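Wochenbett

Als Wochenbett (fachsprachlich Puerperium, veraltet auch Kindbett) wird der Zeitraum bezeichnet, der mit der Ausstoßung der Plazenta beginnt und sechs bis acht Wochen nach der Geburt endet. In dieser Zeit bilden sich die schwangerschaftsbedingten Veränderungen des Körpers weitgehend zurück, Geburtsverletzungen heilen, und die Milchbildung kommt in Gang. Unterschieden werden das Frühwochenbett, das die ersten zehn Tage umfasst, und das anschließende Spätwochenbett.

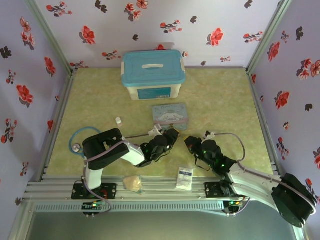
Die Versorgung findet im deutschsprachigen Raum überwiegend zu Hause statt. Benötigt werden Vorlagen, Stilleinlagen, ein Fieberthermometer und die ärztlich verordneten Arzneimittel. Für die gemeinsame Aufbewahrung eignet sich eine beschriftete Kunststoffbox mit Deckel und versenktem Tragegriff, wie sie hier in Weiß und Blaugrün zu sehen ist. Arzneimittel der Mutter und Pflegemittel des Kindes sind getrennt und für Geschwisterkinder unerreichbar zu lagern.

Körperliche Vorgänge

Die Gebärmutter verkleinert sich durch Nachwehen, die bei Mehrgebärenden meist stärker empfunden werden. Der Wochenfluss (Lochien) ist anfangs blutig, wird später bräunlich, dann gelblich und schließlich weißlich. Ein übel riechender oder plötzlich ausbleibender Wochenfluss, verbunden mit Fieber, kann auf eine Infektion hinweisen und ist umgehend abzuklären.

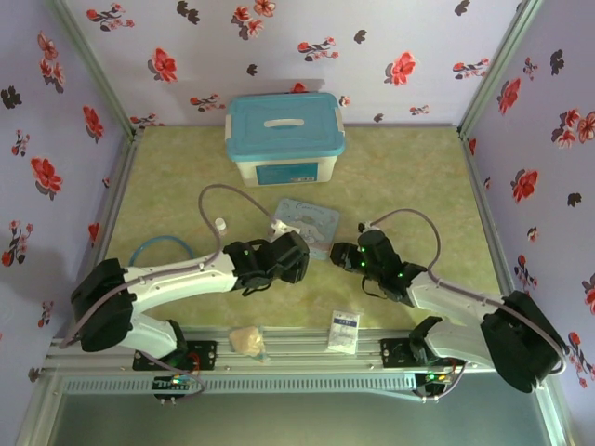 Saskia Lockyer
Fachredaktion Frauengesundheit
Stand: 26. Juli 2021

Psychische Veränderungen

Viele Wöchnerinnen erleben in den ersten Tagen eine kurzzeitige Verstimmung, die als Babyblues bezeichnet wird und in der Regel ohne Behandlung abklingt. Davon abzugrenzen ist die postpartale Depression, die länger als zwei Wochen anhält und behandlungsbedürftig ist. Die seltene postpartale Psychose gilt als psychiatrischer Notfall.

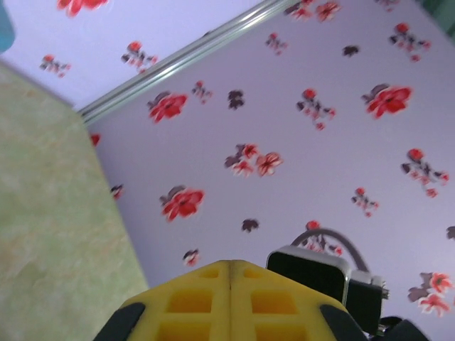

Geschichtlich war das Wochenbett in vielen Regionen mit Schonfristen und einer weitgehenden Abschirmung der Mutter verbunden. Mit der Verlagerung der Geburten in Kliniken trat die häusliche Wochenstube zurück. Neuere Einrichtungskonzepte greifen ihren wohnlichen Charakter wieder auf; Tapeten mit Blumenmuster auf fliederfarbenem Grund, wie an der abgebildeten Wand, stehen dabei neben schlichten Anstrichen. Medizinisch bedeutsamer sind gedämpftes Licht, Ruhe und die Möglichkeit des Rooming-in.

Betreuung durch die Hebamme

Die Hebamme kontrolliert die Rückbildung der Gebärmutter, die Wundheilung und die Gewichtsentwicklung des Kindes. Sie berät zum Stillen oder zur Flaschennahrung und leitet erste Übungen für den Beckenboden an.

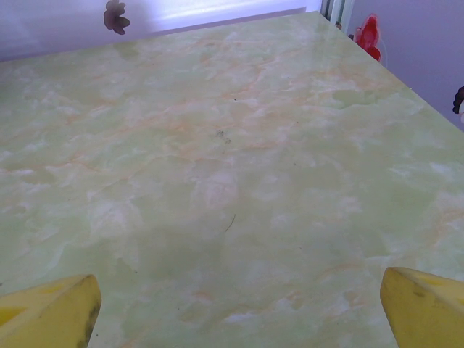 Hygienemaßnahmen beschränken sich im Haushalt auf gründliches Händewaschen, häufigen Wechsel der Vorlagen und saubere Arbeitsflächen. Desinfektionsmittel sind bei gesunden Wöchnerinnen gewöhnlich entbehrlich. Auf stark gemusterten Tischflächen, etwa der blassgrünen Marmorierung mit weißen Flecken und orangefarbenen Adern, sind Rückstände schwerer zu erkennen als auf einfarbigen, weshalb sie nach jedem Gebrauch vollständig abgewischt werden sollten.

Siehe auch: Mutterschutz, Rückbildungsgymnastik, Stillen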